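What I'd put on the shopping list for a pair of hand-held grippers

Posted July 2020
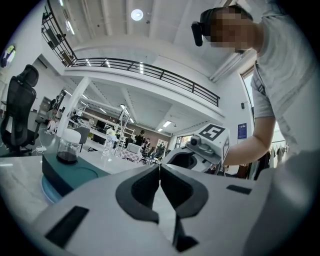 I have been living inside a spreadsheet since April, and I'm happy to report that I now have opinions about it. Our group decided this spring that we would teach our robot arms by doing the jobs ourselves first, with hand-held grippers, and let the arms learn from the recordings. Great plan! I was all for it. Then somebody had to work out what to buy, and I said yes before I had thought about how many little parts that would be.

If you're planning something like this, maybe my list saves you an evening or two.

Start with the grippers, obviously. My first draft had a single pair on it, one for the left hand and one for the right, and I felt very thrifty. It lasted until I tried to draw up a week of sessions. If one tool is open on the bench, two-handed work stops for everybody. So the plan went to 3 pairs: two in use and one on the shelf. That was the biggest jump in the whole budget and I would make it again tomorrow.

Finger pads come next, and I'd underestimated them badly. I'm talking about the soft part that does the touching. They wear, they pick up grime, and a worn pad doesn't hold a glass jar the way a fresh one does, so you want to swap them before your recordings start to drift. I put them under consumables with the tape and the wipes. Treat them like printer ink. Buy a bag of them, in one color, from one batch if you can get it.

Then the markers. We use cubes with the printed black-and-white squares on them, and the cubes themselves cost next to nothing. What costs you is doing them badly. My advice is to pay for a decent matte print and to get more sets than you have tools. I priced glossy ones from a place in Skasesbridge because they were cheaper, and a colleague very kindly talked me out of it: glossy under ceiling lights is asking for trouble. We have a lot of ceiling lights.

Headsets were the line I argued about most (mainly with myself). You can spend a small fortune here or a quite reasonable amount, and I kept going back and forth. In the end I asked the people who would have to wear the thing. They didn't care about resolution at all. They cared about the strap, the weight at the front, and whether they could bend over a desk for half an hour without wanting to throw it out a window. So comfort got the money. I also added washable forehead covers, one per person, and I think they might be my favorite item on the list.

Now the boring stuff, which I have come to love:

Batteries and chargers. Price them together with the tools, never later. I left chargers off the first draft completely.
Storage. We had a quote for a fancy server from Kinnunen and it was a lovely quote, but up to 272 hours of video a year fits on something much plainer, and two plain ones in different rooms make me sleep better.
Cables. Whatever number you have, it's too low.
A real case for each pair of tools, with foam. Ours go back and forth to the Kimville building and I have seen how people carry things on a bus.
Screws. Tiny ones. A box of every size in the manual.

And props! I had so much fun with props. Somebody has to supply all the things that get picked up, opened, poured and put back, and you can do nearly all of it from a kitchen store. Jars with lids, plastic containers, trays, bright tablecloths to change the look of a table. Get duplicates of anything that can break or that you'll have to wash. I gave this line a tiny number at first and then tripled it, and it's still the cheapest line on the page. It also makes more difference to what you end up with than anything I paid ten times as much for. A dull set of props gives you dull recordings.

Furniture didn't need a line in our case. We have desks and chairs enough, and good height in the room. If you're starting from nothing, please don't forget it. People will be standing and leaning for long stretches, so desk height matters more than how it looks.

The part I'd do differently is timing. I sent everything out for quotes at once and then had answers coming back in every order, with different expiration dates. One supplier, Monby, held their price for 7 weeks, bless them, and another gave me a few days. Next time I'd get the long-lead things quoted first, sign those, and leave the kitchen store for last, seeing as I can walk there.

I'd also put in a line for repairs from day one. I called mine "other" and was asked very politely what "other" meant. It means a gripper meets a floor. I renamed it, and it went through without another word.

Where we are now: tools ordered and here, headsets here, props overflowing their shelf. The third storage quote is still open, and I have 3 versions of the spreadsheet, only one of which adds up. I'm using that one.

Coming up next is the wrist strap question. I've got two kinds on my desk to try, and strong feelings about buckles already. If you've run a setup like this for longer than we have and you know how fast pads wear in daily use, please leave a comment. I've guessed, and I would love a better guess before I place the second order.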